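Dorutside Allotment Society, minutes, 20/09/2021

My turn to scribble again, so forgive the gaps! Musa Chukwu chaired and we had a decent turnout (biscuits gone by item 2).

Water: the Vakside tap still drips. Musa will ring the council again.

Shed roof: Dudura quoted £600, which made a few of us wince. We said yes, but could they start before November?

Plot rents: going up to £30. Grumbles, then agreed.

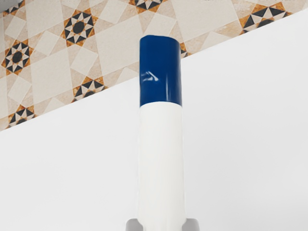
White cylinder with a blue top, computer drawing

Seed swap: I'm doing the posters, and we're having the long table by the gate again.

Any other business: slugs. Lots of slugs!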